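Section 7: Setting Up Cargo Price Alerts in Astemer

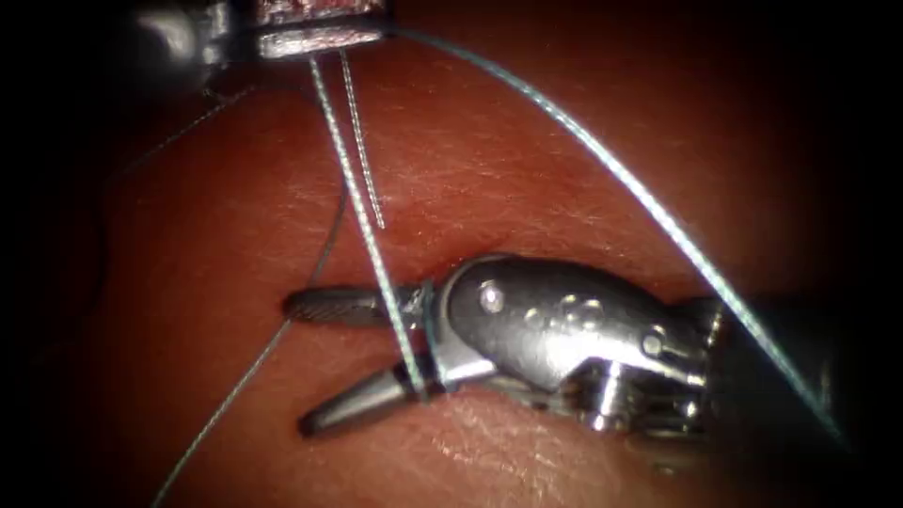 By Tyson Bélanger
Last updated 24 May 2023

Read this section before you switch on any alert for liquefied gas cargoes. The sales sheet says Astemer "spots tightening supply early." I have used it through one full winter and would put it more modestly: it compares today's published price with a number you typed in, then sends you an email.

Before you start
You need a desk login with editing rights and at least one price feed. The Baluyot feed is the default. It updates twice a day, whatever the word "live" on the dashboard suggests.

1. Open Feeds and select Baluyot.

2. Check the time stamp in the right-hand column. If it is more than a day old, stop and reconnect.

3. Choose a delivery region. "Global average" is on the list, but no one can buy a cargo there.

4. Under Window, enter 33 days. The factory setting is 2, and it will fill your inbox with noise.

5. Enter your upper and lower limits in dollars per million Btu. Leave "Suggest limits for me" unchecked until you have read the note below.

6. Click Save, then Send Test. The test email should arrive in about two minutes.

Note: Suggested limits come from the Jiketti model. Its makers have not said how it treats canceled cargoes or plants down for repair. I asked in August and got a brochure. Compare its limits with your own records before you rely on them.

Caution: An alert is not a forecast. A new export plant can be announced, delayed and announced again without one extra shipload reaching the market, and Astemer scores all three as supply news. To turn this off, go to Sources and clear the Announcements box.

Caution: Do not connect alerts to automatic orders. The menu allows it. Selenlow, the reseller, calls this "hands-free buying," and its contract leaves any losses with you.

If the test email does not arrive, check your spam folder, then repeat steps 5 and 6.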